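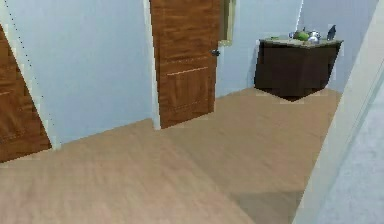 Lisance Wohnungspaket für die Robotersimulation

Artikel: Softwarelizenz, Download
Umfang: 28 Wohnungen, 507 bewegliche Türen, Klappen und Schubladen
Hersteller: Ruangrit
Beratung und Vorführung: bei uns in Enditz
Stand der Seite: 7. November 2025

Wer einen mobilen Roboter durch eine Wohnung schicken will, landet früher oder später bei der Tür. Bei mir war es früher! Ich habe jahrelang Greifer und Fahrgestelle verkauft, und fast jedes zweite Gespräch ist irgendwann an diesem Punkt angekommen: Fahren klappt, Karte klappt, und dann kommt eine Tür mit Knauf statt Klinke. Deshalb habe ich Lisance ins Programm genommen, und deshalb haben wir zum Tag der offenen Tür (ja, der Kalauer war fällig) einen ganzen Nachmittag lang praktisch nur Türen gezeigt.

Was drin ist

Lisance ist eine Sammlung fertig eingerichteter Wohnungen, in denen sich alles bewegen lässt, was sich in einer echten Wohnung auch bewegen lässt. Zimmertüren haben ein Scharnier mit einstellbarer Reibung, Knäufe lassen sich drehen, Schränke haben Anschläge. Die Möbel stehen nicht als Kulisse herum, sie haben eine Kollisionsform, und die kann man sich im Betrachter einblenden lassen. Das mache ich bei neuen Kunden immer als Erstes, weil man da sofort sieht, ob der eigene Roboter überhaupt durch den Flur passt.

Obst, Kessel, Flaschen und ähnlicher Kleinkram kommen als eigene Objekte mit. Man kann sie versetzen, austauschen oder ganz weglassen. Ich lasse sie gern stehen. Eine leergeräumte Wohnung ist ein dankbares Testgelände, und hinterher wundert man sich über die Ergebnisse im echten Haushalt.

Die Texturen sind schlicht gehalten, das sage ich lieber gleich. Wer Werbefilme rendern will, ist hier falsch. Dafür läuft das Ganze auf einem ordentlichen Arbeitsplatzrechner, und man kann viele Durchgänge nebeneinander starten, ohne dass einem der Lüfter die Unterhaltung abschneidet.

Unsere Vorführung in Enditz

Angemeldet waren 70 Leute, und weil unser Vorführraum dafür viel zu klein ist, haben wir in Gruppen gearbeitet. Jede Gruppe hatte 26 Minuten. Das klingt krumm und ist es auch: Eine halbe Stunde war geplant, dann fiel mir am Vormittag ein, dass die Leute ja auch irgendwie rein und raus müssen.

Die Aufgabe war für alle gleich. Der simulierte Roboter startet im Flur, fährt zur nächsten Zimmertür, dreht den Knauf, öffnet und fährt durch. Am Bildschirm lief die Sicht aus Kamerahöhe mit, daneben die Draufsicht. Am Steuerpult saß Wyn Skyrme von Ruangrit, und zwar den ganzen Nachmittag, mit einer Engelsgeduld. Ich habe moderiert, Kaffee nachgeschenkt und zweimal aus Versehen das falsche Fenster geschlossen.

Schön war, wie schnell die Besucher angefangen haben mitzureden. Eine Frau von einem Pflegedienst wollte wissen, was passiert, wenn die Tür nur angelehnt ist. Also haben wir den Öffnungswinkel verstellt und es ausprobiert. Ein Herr mit eigener Tischlerei hat sich lange über das Scharnierspiel ausgelassen (völlig zu Recht, der Standardwert ist ziemlich optimistisch) und uns am Ende einen Wert genannt, mit dem wir seitdem arbeiten.
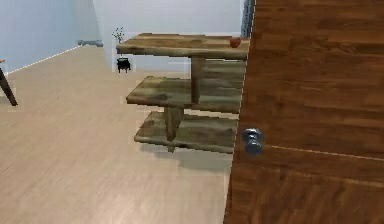

Beim Durchfahren hatten wir dann auch die meisten Diskussionen. Viele gehen davon aus, dass mit dem Öffnen die Arbeit getan ist, dabei fängt sie da erst richtig an. Der Roboter muss neben dem Türblatt Platz finden, er darf beim Schwenken nichts umreißen, und seine Kamera sieht in dem Moment vor allem Tür. In Lisance kann man genau diese Stelle abspeichern und immer wieder von dort loslegen. Für mich ist das die nützlichste Funktion im ganzen Paket. Früher haben wir jedes Mal den kompletten Weg vom Start aus gefahren und dabei sehr viel Kaffee getrunken.

Man kann den gespeicherten Punkt auch streuen lassen: ein bisschen weiter links, ein bisschen schräger, Türblatt etwas weiter offen. Wie stark, stellt man pro Größe ein. Wyn empfiehlt, mit kleinen Werten anzufangen und den Winkel zuletzt freizugeben. Ich habe es natürlich andersherum gemacht und durfte vor Publikum zuschauen, wie das Fahrgestell mit Schwung rückwärts in die Wand gesetzt wurde. Großer Lacher, aber immerhin wissen jetzt alle, wie die Kollisionsmeldung aussieht.

Gefragt wurde auch nach dem Unterschied zur Demo aus Cloltthorpe, die einige schon kannten. Dort wurde noch die Vorgängerversion gezeigt. Die Wohnungen waren weitgehend dieselben, aber die Schränke ließen sich nicht einzeln freischalten, und Knäufe waren starr. Wer noch diese Version einsetzt, kann seine Projekte übernehmen. Eigene Wohnungen bitte vorher sichern, beim Umwandeln werden die Scharnierwerte auf Standard zurückgesetzt!
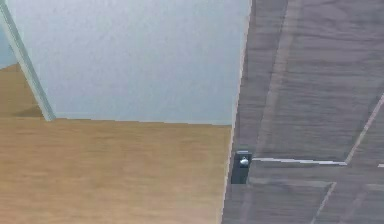

Zur Kamera habe ich in den Gruppen am meisten erzählt, weil ich da selbst am meisten Lehrgeld bezahlt habe. Man legt Höhe, Neigung und Bildwinkel fest, und danach sollte man sich unbedingt ansehen, was der Roboter ganz nah an einem Möbelstück noch zu sehen bekommt. Da bleibt manchmal erstaunlich wenig übrig: eine dunkelgraue Fläche mit Holzmaserung, ein paar helle Fugenlinien und ein kleiner schwarzer Beschlag mit einem silbernen runden Punkt darauf. Für uns ist so ein heller Punkt auf Schwarz ein wunderbarer Anhalt, für eine Erkennung, die nur ganze Schränke gelernt hat, eher nicht. Ich rate deshalb, Nahansichten von Anfang an mit in die Durchgänge zu nehmen, und zwar reichlich. Der Schalter dafür steckt im Kameramenü unter „Abstand“, ziemlich weit unten, ich suche ihn auch jedes Mal.

Ein Wort zu den Kanten: Bei sehr kurzem Abstand werden manche Umrisse zackig. Das lässt sich mit der höheren Renderstufe mildern, kostet aber Tempo. Für Fahr- und Greifversuche lasse ich die niedrige Stufe an. Für Bilder, die in einen Bericht sollen, schalte ich um und gehe solange in die Küche.

Was man braucht

Einen Rechner mit eigener Grafikkarte, genug freien Plattenplatz und ein Robotermodell im üblichen Format. Wer noch keines hat, bekommt zwei einfache Fahrgestelle dazu, eines rund und eines rechteckig, jeweils mit und ohne Arm. Zum Ausprobieren reichen die völlig. Die Steuerung läuft über eine Python-Schnittstelle, und für alle, die sich damit nicht gleich anfreunden wollen, gibt es die Bedienung per Gamepad. Die war beim Tag der offenen Tür der heimliche Renner, vor allem bei den mitgebrachten Kindern, die nebenbei deutlich besser durch die Türen gekommen sind als ich.

Lizenz und Lieferung

Die Einzelplatzlizenz gilt unbefristet, Aktualisierungen sind im ersten Jahr dabei. Hochschulen und Schulen bekommen einen eigenen Tarif, einfach kurz anschreiben und sagen, für wie viele Plätze. Den Link zum Herunterladen verschicke ich von Hand, deshalb kann es am Wochenende auch mal bis zum nächsten Werktag dauern. Die Anleitung liegt auf Deutsch und Englisch bei. Die deutsche habe ich übersetzt, Beschwerden also bitte direkt an mich.

Nächste Vorführung

Weil wir einige Leute auf die Warteliste setzen mussten, machen wir das im November noch einmal, diesmal in kleinerer Runde und mit mehr Zeit am Pult. Wer sein eigenes Robotermodell mitbringt, schickt es mir am besten vorab, dann habe ich es schon geladen und wir müssen nicht alle gemeinsam auf einen Fortschrittsbalken schauen. Eigene Grundrisse gehen auch, sofern Wände und Türen darin sauber getrennt sind. Anmeldung über das Kontaktformular, Stichwort „Lisance Enditz“. Parken könnt ihr im Hof, die Klingel ist die untere.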